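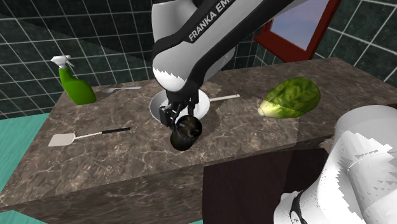
Thread on what I changed in our planner in April. Mostly notes for people who run simulated pick-and-place and keep losing objects between the grasp and the release.

1/ Setup first. One Franka arm, simulated kitchens, parallel gripper. Task code is in Petridis, our in-house scheduler. Motion planning is a sampling planner with a smoothing pass on top. Perception reads rendered depth, no ground-truth poses at run time.

2/ I ran 2,000 episodes of "move the cup". 1,578 finished. I went through the failures by hand, and most of them had nothing to do with the grasp. The cup was held fine and then lost on the way to somewhere else.

3/ The biggest group was collision geometry. When the fingers close, the planner should attach the cup to the hand and treat the two as one body. Ours attached it a few control steps late. In that gap the planner thought the hand was empty and the cup was an obstacle sitting inside the fingers.

4/ What it does then depends on the seed. Sometimes it refuses to plan at all. Sometimes it finds a path that is legal for an empty hand and drags the bottom of the cup along the worktop.

5/ The fix was dull. Attach on the close command, check finger width afterwards, detach if the width says we missed. The old code waited for the width to settle before doing anything. Fotis Pappas suggested this last year and I said it would be too messy. It is 36 lines.

6/ Second group: dark shiny objects. The cup is nearly black and glossy. Depth in the renderer is clean, but we add a noise model so it behaves more like a real sensor, and that model drops points on dark gloss. The fitted cylinder came out too short, so the planner believed it had clearance under the cup when it didn't.

7/ I now pad the lower end of any held object by whatever the fit is unsure of. It costs a bit of planning time in tight spots. I can live with that.

8/ Third group: the bowl set into the counter. Our scene builder treated the worktop as one flat box, so the bowl didn't exist for the planner. Anything that needed to go below counter height was rejected as a collision. I swapped the box for a convex decomposition with the hole left in.

9/ Things I tried that made no difference: more planner samples, slower joint limits, a different smoothing weight. I gave the smoothing weight far too long.

10/ Clutter. Letavier, the scene generator, scatters a spatula, a spoon, a spray bottle, veg and so on. Thin flat things are still a nuisance. The spatula sits so close to the surface that segmentation merges it with the worktop on some seeds. Not fixed – I have a branch that uses colour edges as well as depth, and it is slow.

11/ Logging helped more than any of the above. Every failed episode now saves the planner's world next to the rendered one at the step where they first disagree. I check 40 of those each morning before touching code.

12/ The attach fix is merged. The padding sits behind a flag, off by default, until I've run it on the Porkenitz scenes, which have narrower counters. If you use our fork, pull before you report a dragged cup.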